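Rain barrels vs. one big tank for a small yard?

Skondar
Posted 30 Dec 2021

Hi all! We finally have gutters on the back of the garage and I am itching to catch some rain before spring. I've been going back and forth between three or four linked barrels and a single slimline poly tank, 1000 liters, which would just squeeze in beside the garage door. The garden is mostly tomatoes and beans, plus a fig that drinks like a horse. What would you do?

Nuchit
Tank, tank, tank! I started with barrels and loved them for one summer, then spent the next one chasing drips at every connector. One tank has one outlet and one overflow. Get the base right and you can forget it's there. Mine sits on pavers over packed gravel and hasn't budged since October.

Samar
I'll stick up for barrels. A full 1000 liter tank weighs a metric ton, and a slimline is tall and narrow, so you need a really solid base and a strap to the wall. Barrels you can move when you change your mind about the yard (I've changed mine twice). If one cracks, you swap it out and keep watering.

Sondesa
Both work fine, but please work out your roof first. One inch of rain on one square foot gives you 0.62 gallons, so a small garage roof fills more than people expect. Mine is 193 square feet and my barrels overflow in any decent storm – I love hearing it, but it's water going down the drain.

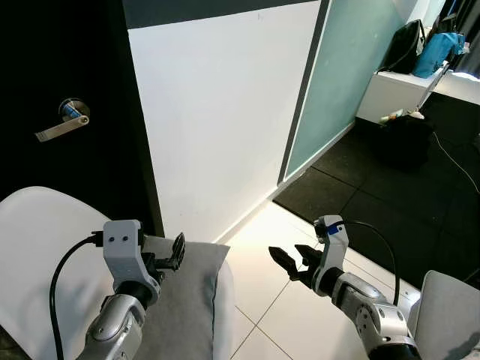
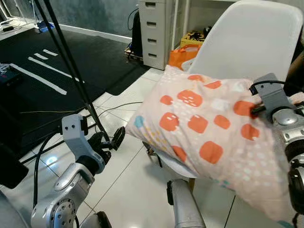 Photos: Wellington Sales

Nuchit
Sondesa, that's my point exactly! With 193 square feet you're getting close to 120 gallons from a single inch. Two barrels can't hold that.

Samar
Sure, but how often does Skondar get a full inch in one go? In my area it's lots of little showers, and three barrels handle those easily. Depends where you live.

Skondar
We get big storms and then weeks of nothing, so that sort of settles it. Leaning tank. Do I need a first flush diverter? The roof is asphalt shingle and there's a maple hanging over one corner.

Sondesa
With a maple, yes, and a leaf screen on the downspout too. Clean the screen after every windy day in fall. I'd water the soil and keep it off the leaves of anything you eat, coming off shingles.

Samar
Agree on the screen. I'd skip the diverter, though. More parts to clog, and I've never missed having one.

Nuchit
Get the diverter! Mine has a slow drip at the bottom so it empties itself, and the tank water stays so much clearer. Also, buy the dark green tank or a black one. Pale ones let light in and you'll be growing algae.

Skondar
Dark green it is. Going out to measure the wall again before it gets dark – will post when the base is down!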